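Third day on the Prulodthorpe road and I'm starting to see the plantation with my eyes shut. Pines in rows, pines in other rows, then a logging truck, then pines. I love it, sort of??

---

Stopped at Pindo for coffee and asked when the hill across from the store gets cut. Next year, maybe. They planted it 39 years ago and the sawmill keeps pushing the date back.
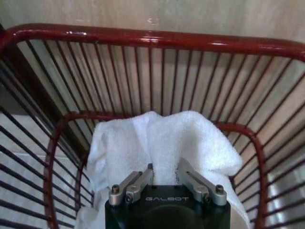
Prorkness: They cut ours on the south side in March and the creek ran brown for 8 weeks. Ask them about the creek!

---

So I asked about the creek! There's supposed to be a strip along the water where nothing gets planted. I walked it this morning (wet socks, no regrets) and in places it's wide and full of ferns, and in others you could spit across it.

---

The block I walked is 113 acres, all the same age. Hardly any birds in the middle. Right at the edge, where some old native trees got left standing, it was so loud I stopped to listen for ages.

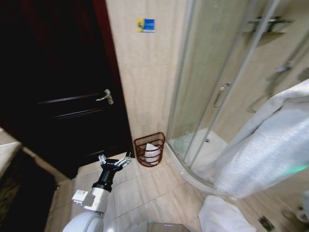 Met a guy stacking posts who's worked these hills since he left school. He says you learn to tell a good log by the grain, and now I can't stop looking at wood. Even the dark door back where I'm staying, with its faint lines running across, got a long stare from me tonight. No idea what tree it was. He'd know.

---

Plans for Tuesday, if the rain holds off:

- Up to the fire lookout, 1,465 meters, on the old haul road. Leaving at 6.

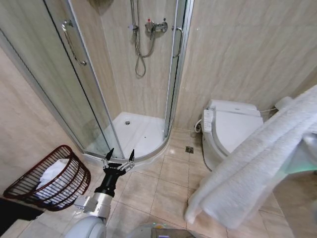 - Then down to the Patrício nursery to see the seedlings. They're trying a few native kinds between the pines and I have so many questions.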